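Indley bin cell: walk-round checklist with comments
Picking study, second half. Inspected 7 Dec 2022
Inspector: Donnie Carnegie. Cell lead: Xinyi Xie. Replies marked XX are hers.

Scope: the arm, the bin, the objects and the logging for the self-labelled grasping runs. The Binderar mobile base has its own sheet and, by the look of it, its own inspector, whom I have yet to meet.

1. Emergency stop reachable from the operator's chair
PASS. Pressed it mid-reach. The arm stopped and so did Zhenhua Yao's conversation.

2. Emergency stop reachable from the keyboard side
PASS, with a stretch. Move the button or hire taller students.
XX: Button moved.

3. Speed limit set for unattended running
PASS. Limit matches the signed risk assessment. The assessment is still signed by Jinfeng Wei, who changed groups in September. Please get a signature from someone who works here.

4. Arm and gripper cabling
COMMENT. Nothing chafed that I could find by hand. The loop at the joint has enough slack for the full wrist turn; I had it run both ways to be sure. The bundle that comes down beside the bin wants a proper tie to the stand before the next long run. "It has always been like that" was offered as a defence and not accepted.

5. Bin held to the table
PASS. Clamps at the rear corners, both tight. Pushed the bin with my hip, which is the approved method until somebody buys a force gauge.

6. Bin walls and floor
COMMENT. Scuffed, scratched and flaking on the rear panel. Safe enough, so my interest would normally stop there, but see item 9.
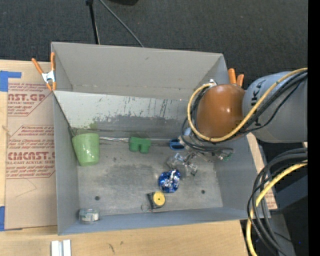 Items 4 to 7. Arm over the bin, mixed objects in place.

7. Objects in the bin
PASS. No glass, no blades, no batteries, nothing under pressure. I asked about the thing that looks like a tape measure and was told it is in there for being heavy and awkward. The crumpled clear plastic and the foil are in for being shiny, as the depth camera reads them badly and the old hand-labelled method hardly ever tried for them. Fine by me. Foil with a torn edge goes in the waste at the end of a session.

8. Acrylic sheet stored beside the bin
ACTION. Move it to the rack. It is within elbow range of anyone reaching in to reset.
XX: It's for the new side guard.
DC: Then it will be happier on the rack until it is one.

9. Does the condition of the bin affect the result?
Not strictly a safety item, but it was on the form. The method scores a grasp as good if the gripper stays part open after the lift, and the network learns from its own scores. Zixuan Shao spotted that it had grown fond of one dark smudge on the bin floor and would go for it with great confidence. The group ran 400 tries with the smudge masked out and 18 of them changed target. Small, then, but it goes in the paper. I have suggested cleaning the bin. This was received as a radical idea.
XX: If we clean it halfway, the two halves don't match. It gets cleaned after.

10. Same number of tries for both methods
PASS. 2,000 for the hand-labelled network and 2,000 for the self-labelled one, log checked against the counter. Tries stopped by a person are kept in and marked as stopped. The first draft of the log script left them out, which flattered everybody.

11. Reset procedure
FAIL. The written procedure says arm parked, drives off, then hands in the bin. I watched two resets. One followed the procedure. The other followed the spirit of it from a distance. Retrain all operators, including the one who wrote the procedure.
XX: Done. I have retrained myself.

12. Warning sign on door
PASS. It gives the phone extension for Jidstead, where the group used to be. Change the number.

Outcome: supervised running may go on. Unattended running is held until items 3, 4, 8 and 11 are closed and I have seen three clean resets in a row, by three different people.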